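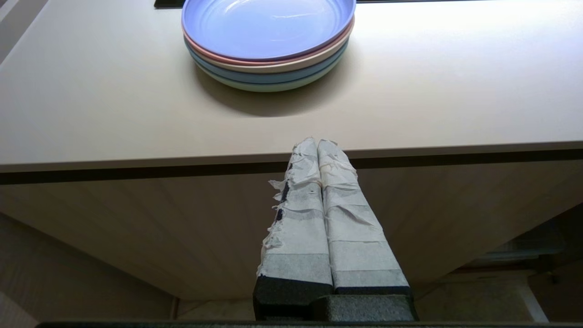
Home | Contents | Chapters | Glossary | Index

Chapter 4: Setting Up a Small Kitchen

When I moved into my first apartment on Collado Street, I owned one saucepan, a bread knife and a box of mugs from my aunt. The kitchen was so narrow that I had to close the oven before I could open the fridge! I lived there for three years and cooked nearly every night, and most of what I know about household planning I learned by getting it wrong in that room.

In Chapter 3 we looked at rent, deposits and the monthly budget. Now we get to spend a little of that money (my favorite part, I admit). I'm going to work with a starter budget of $426, the amount my student Dorota Bielecka had left in May after paying her first month's rent. She let me use her shopping list, and we'll come back to it all through the chapter - including the rice cooker she regrets.

Start with what you eat. Before you buy a single thing, write down every meal you made in the past 30 days, even the toast. Dorota's list came to 53 meals, and almost all of them needed one pot, one pan and something to eat off. She'd been planning to spend $100 on a baking set.

Then think about dishes. I like plates that stack well, in whatever colors make you happy, and I'd buy a few more than the number of people in the house. Przemysław Sikora, who shared the Collado Street place with me, thought two plates were plenty. We washed up a lot that year.

Section 4.1 covers pots and pans, 4.2 is all about storage, and 4.3 takes you through secondhand shopping, with a price worksheet to fill in as you go. Keep your meal list handy, you'll need it for the first exercise.

Key terms: starter budget, unit price, open stock, replacement cost

Filed under: Home Economics > Household Planning

© Tismont Learning | Contact us | Back to top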